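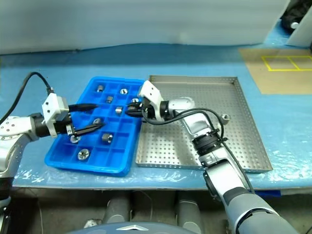

Periklis Katsaros
Posted in June, 7:42 am
You are all overthinking this. Screws go in a coffee can. When you need a screw, you dump the can out on a newspaper, find the screw, and funnel the rest back. My father did it that way and he built a house.

signe_o
Did the house have doors

Periklis Katsaros
It had 2. One of them closed.

Tove Snorradóttir
I started this thread to ask a simple thing and I'd like to drag it back there. I inherited my uncle's hardware. It's all mixed: wood screws, machine screws, cup hooks, picture nails, cotter pins, a bunch of brass stuff with threads I can't identify. Do I sort by type first and then size, or size first and then type? I have the bench cleared and I'm ready to start, and I don't want to do it twice.

grutemby_ghost
Type, then size. Always. If you sort by length you end up with a compartment of "things that are an inch long," and you will never in your life need a thing that is an inch long.

Ea Kvaran
Disagree with ghost. I sort by job. One tray for hinges and cabinets, one for hanging stuff on walls, one for electrical boxes. When I go fix a cabinet I take the cabinet tray and I'm done. Type-then-size is how stores do it, and a store has a guy named Ragnarsson behind the counter who remembers where everything is. I have me.

grutemby_ghost
And when the same #8 screw is in all three trays?

Ea Kvaran
Then I own it three times and I'm rich.

Þórey Fogh
Tove, before you sort anything, throw out the rusty ones and the bent ones. I skipped that when I did my mother's basement in Prumholm and spent a whole weekend giving good homes to garbage. Also, anything with a stripped head. You will be tempted – you'll think it might be useful someday. It won't be.

Periklis Katsaros
Bent nails can be straightened.

Þórey Fogh
They can. Have you?

Periklis Katsaros
I have a can of them waiting.

signe_o
For the brass with mystery threads, get a thread checker, the kind with little studs on a cable. Or take one of each to the hardware store and try nuts on them until somebody asks if you need help. If it's old lamp hardware it won't match anything in the machine screw aisle, so try the lighting section.

Tove Snorradóttir
Lamp parts would make sense, he was always rewiring something. Thanks. What about labels? I was going to write on masking tape.

grutemby_ghost
Masking tape dries up and falls off. Tape one actual screw to the front of the drawer with clear packing tape. No handwriting to decipher.

Ea Kvaran
Finally something we agree on. I hate it.

Tove Snorradóttir
Update, 11 pm. Went with type, then size, sorry Ea. I'm through the wood screws and one mug of machine screws. I have 54 cup hooks. I live in an apartment with four cups.

Periklis Katsaros
I could use some cup hooks.

Þórey Fogh
For the can?

Periklis Katsaros
Obviously for the can.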